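Beltunley Planning Set: README

Last revised December 31, 2019
Kept by Mal-soon Chae, equipment planning

What this is

Hello, and thank you for opening the README before the spreadsheets! The Beltunley Planning Set is a collection of rendered pick-and-place episodes, along with the cost sheets we built next to them. We put it together while deciding how many arms to buy for the Pleltley packing room, and whether we should be buying any at all that year. Simulation was the cheapest way we had to argue about the budget before the money was gone, and we did a good deal of arguing.

The set is meant for people who have to write an equipment request and would like something firmer than a vendor's brochure to lean on. If you came looking for a training benchmark you are very welcome to use it, but please read the limits further down.

What is in the folder

episodes/ – 128 rendered pick-and-place episodes, one subfolder each
costs/ – 2 workbooks, one for buying outright and one for leasing
quotes/ – supplier quotes from Pallomex and Espinoza, with the discount lines taken out at their request
notes/ – my own planning notes, lightly tidied, typos mostly left in

Of the episodes, 67 use the wide workspace and the remainder use the narrow one. The workspace name is in the first column of index.csv. Please sort on that column before you average anything, as the two layouts have different reach allowances and the mixed average is what got our first draft sent back in August.

How the costs are laid out

Each workbook has a row for the arm, a row for the gripper, and then all the rows people forget: the mount, the guarding, spare fingers, shipping, the electrician, and the hours it takes to teach a couple of patient people how to run the thing. I have kept the gripper apart from the arm on purpose. We changed our minds about grippers several times and about the arm only once, and it was a comfort not to redo the whole sheet each time.

Training is budgeted at about 116 hours for the first year. You may well need more if your crew is new to this, so change the yellow cell and everything below it will follow.

What the episodes cover

Most of them are single-item picks, with one piece of produce on the floor of the workspace and a bowl close by. A typical one has the gripper open above a small pear, with the bowl just behind.
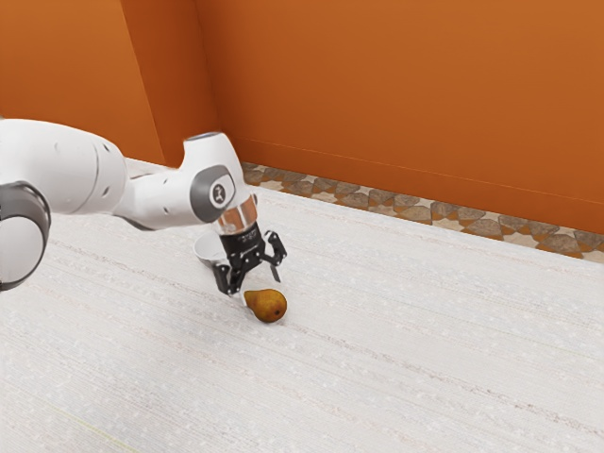
Fruit was the sensible place to begin, given what Pleltley packs, and odd shapes put the finger choice to more of a test than boxes would. We priced two-finger grippers first for that reason, and the Espinoza quote has a line for softer fingertips if you want to compare.

Limits

Nothing in the episodes will tell you how long a real arm lasts or how often it needs service. Bruising is not modeled either. Prices are as quoted to us, before tax, and yours will differ – please ask for fresh ones.

Questions and fixes

Write to Mal-soon Chae through the planning desk. If you find a broken formula, tell me which workbook and which cell, and I will gladly put your name in the change log.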